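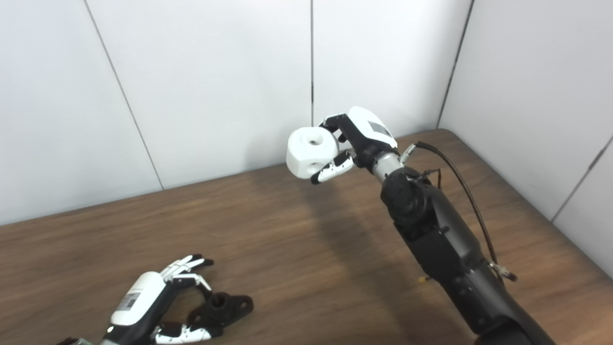
Most complaints about a wooden tabletop concern the top few thousandths of an inch. The board underneath can be sound, flat and well glued, and the owner will still call it a bad table if a mug leaves a ring. For that reason the finishing room at Barrientos, a contract furniture shop in Hindley, keeps a longer logbook than the joinery shop next door.

The log stands at 3,712 entries. Each records the board, the moisture content at delivery, the sanding schedule, the coating and the film thickness after cure. Fermín Farías took over the room in December and changed the sanding schedule first. Tops had been going to final grit in a single jump, and coarse scratches were showing under the coating at low angles of light.

"A scratch you can't see on raw wood is easy to see under satin," Farías says. "The coating doesn't fill it. It follows it."

The shop now steps through every grit in sequence and vacuums between passes. Stained tops stop at a coarser grit than clear ones, as an overpolished surface takes pigment poorly and dries pale.

The harder choice was the coating. Barrientos had used a solvent lacquer for years. It dries fast and rubs out well, but repairs tend to show, and the extraction system needed replacing. The candidate was Henix, a two-part waterborne polyurethane.
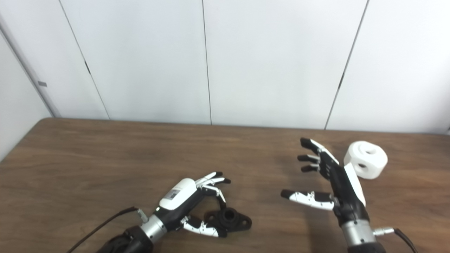
Waterborne coatings raise the grain. The first coat swells loose fibers, which stand up and have to be cut back before the second. On open-pored species this adds a sanding pass and a drying period. Farías tried wiping the boards with plain water beforehand, letting them dry and knocking the fibers down, and found that the first coat then needed only a light scuff.

Abrasion panels went to Florencia Garrido at Dulley, a small coatings lab. She ran the lacquer and the Henix samples on the same wheel under the same load. The lacquer wore through to wood at 437 cycles. The polyurethane reached 900.

Garrido is cautious about the result. Wheel abrasion says little about heat or alcohol, and panels cured in a lab at steady humidity flatter any waterborne product. She has asked for a second set, sprayed in the shop and cured on its own racks.

Those panels are on the racks now, with the spot tests for coffee, vinegar and hand cream still to be scheduled. Until the results are in, dining tops are sprayed with Henix and desks with lacquer.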